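La collection de billets de banque de l'association Skornemora fait l'objet, depuis le mois d'août, d'un nouveau classement. Les 557 coupures conservées à la maison Starham, jusqu'ici réunies dans des enveloppes, sont réparties par format et par série avant leur inscription au catalogue.

Le tri s'effectue sur table, à l'aide d'un casier en bois clair divisé en petits compartiments rectangulaires. Les billets y sont placés pliés, le temps de la séance, puis remis à plat pour la conservation. L'ordinateur portable reste ouvert à proximité pour la saisie des notices.

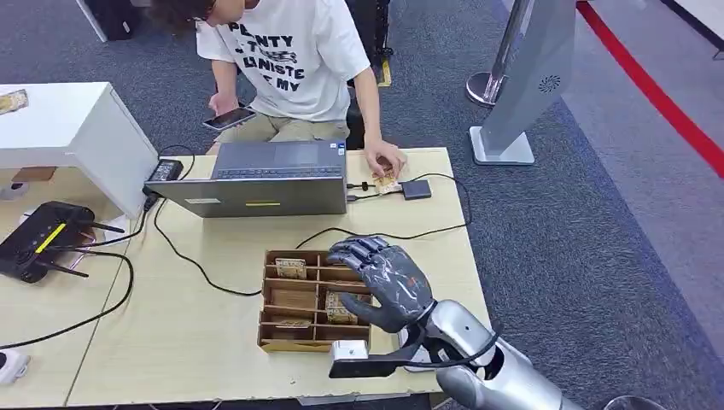
## État d'avancement

À ce jour, 230 coupures ont été traitées. Parmi elles, 88 portent des annotations manuscrites et feront l'objet d'un examen distinct. Olga Bragança, responsable des collections, précise que les billets de petit format, souvent dans les tons beiges, demandent davantage de temps en raison de la proximité des motifs entre deux émissions.

Le fonds Ginting, reçu l'an dernier, sera classé dans un second temps. Sa consultation demeure suspendue jusqu'à la fin de l'opération. Les demandes de reproduction continuent d'être reçues par écrit au secrétariat, salle Sokis, de 14 heures à 17 heures.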